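Recording your first set of rack demonstrations
By Ifigeneia Politis, Kirkum project. Updated May 18, 2024

Last time we got the arm moving under hand control, which was the fiddly bit. Now comes my favourite part: teaching it something! We'll record a set of demonstrations for the dish rack task, with plates going in and plates coming out, and by the end you'll have a folder the training script can read straight away.

Before you start

Start the recorder from the Kirkum folder and open the live view. Check every camera feed, and move the arm slowly from side to side while you watch. If a wrist feed lags behind the fixed one, restart the recorder now. Fixing the timing afterwards is miserable work (ask Blair Gourlay, who spent most of October doing it for our first Clolstead set).

Set the session name, the operator name and the task sentence. We use "put the plate in the rack" and "take the plate out of the rack", typed exactly the same way every time. The model reads those sentences, so pick your wording and stick to it.

Recording an episode

1. Bring the arm to its home pose and open the gripper.
2. Put the rack and the plates where you want them, then take your hands well away.
3. Press the pedal to start. Wait for the tone.
4. Do the task at a calm, even pace. Small corrections are fine. Long dithering isn't, so if you find yourself hovering and thinking, stop and begin again.
5. Let go of the plate, back off in a straight line and return to home.
6. Press the pedal to stop, then mark the episode keep or bin while it's fresh in your mind.

Move the rack a little between episodes. A hand's width will do to begin with, and you can turn it slightly as well. I like to change one thing at a time for a few episodes and then mix everything up -- it makes the odd results much easier to trace.

The first two views come from a camera on the arm, the third from the fixed camera.

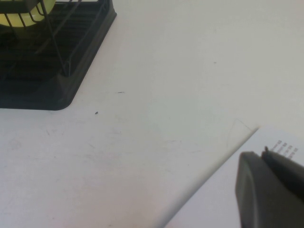
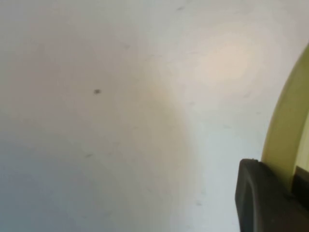
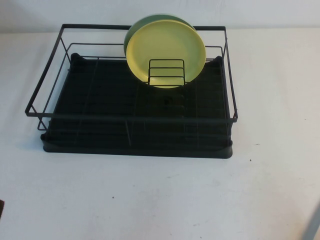
Should I keep an episode where the plate slipped and I picked it up again?

Keep it if you recovered smoothly and finished the task, and add the tag "recovery". Bin it if you had to reach in with your own hand, or if the plate ended up somewhere the arm couldn't get to.

How many do you need?

Our first usable policy came from 181 kept episodes. An earlier try with 66 could find the rack well enough, but it let go of the plate too soon. Don't be put off by that! Train on whatever you have after the first session anyway, because watching a half-trained policy have a go tells you so much about what to record next.

Checking the set

Run the Quinlan checker over the folder. It flags missing frames, mismatched task sentences and any episode that starts away from home. Then play back a handful yourself at double speed, with all the views side by side. Hagos Seyoum does this at the end of every session and still finds things the checker misses, mostly episodes stopped before the arm had backed off.

When you're happy, copy the folder to the shared drive and leave the binned episodes in their own subfolder. In the next part we'll start a training run and look at the first loss curves.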